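Visit to the Revville showroom, Aug 1, 2023

Gimport sells storage and small kitchen goods to shops, and twice a year it lets visitors into the building on the edge of Revville. I went with Cuiping Xiong, who was looking for shelving for her store. Parking is behind the building and the entrance is on the left side, up a short ramp. There is a sign, but it is small.

Sign-in and first floor

We signed in and got a paper badge and a price list with 176 items on it. Taner Yazıcı met our group and walked us through the first floor, where most of the stock is baskets, bins and racks. He said the ordering minimum is 400 dollars for new accounts. Samples can be taken home against a deposit.

The groups are kept to five people. That left time to pick things up and ask questions, and Cuiping asked a lot of them, mainly about how the wire units ship. They come flat, with the base board packed in the same carton.

The display room

After the first floor we went into a plain room with white walls and a brown wooden floor, where a few products are set up the way they might be used at home. The wire shelf I had circled on the list was on a white table against the wall. It has a black frame, an open front and a light wooden board at the bottom. A yellow plastic basket stood in front of it with one red fruit inside.
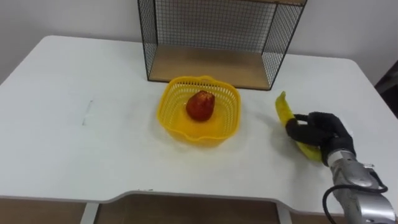 Prices and ordering

The shelf is item 2334 on the list. Cuiping ordered it, along with the yellow basket. Güven Karakaya at the order desk wrote everything up by hand and gave us a carbon copy. Cards are accepted, but there is a fee, so we paid by check.

Delivery is free inside the county. Anything farther out goes by truck from the Merkiro depot and takes longer.

Getting there and next visit

The road past the depot was closed when we left, and the detour added some time. Coffee was available at the front, but no lunch. The next visitor day is in December, and names go on the list at the order desk.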